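Went to the Breathnach open day in Mulstead today, 31 March 2018. Queue out the door for the surgical robot. Poster says "the future of stitching". We'll see.

1/ The talk ran 21 minutes before anything moved. Lots of slides, lots of the word "precision". I counted zero mentions of price.

2/ Then the demo. An operator at a console, a practice pad under the lights, and the rest of us watching on a screen.

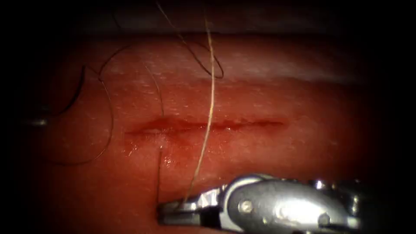
Suturing demo on a synthetic tissue pad, Breathnach open day.

3/ I'll give them this, the grip on that pale strand looked steady. But it's a pad. It doesn't breathe or bleed out, and it hasn't got a worried family in the corridor.

4/ Asked how many practice runs the operator had done. Answer: 275. So how much of what we saw was the robot and how much was the 275?

5/ Asked if Clurarbridge hospital is getting one. "Discussions are ongoing." They said that last July too.

6/ Free sausage roll was decent. Still waiting on the colour brochure with the actual trial results in it.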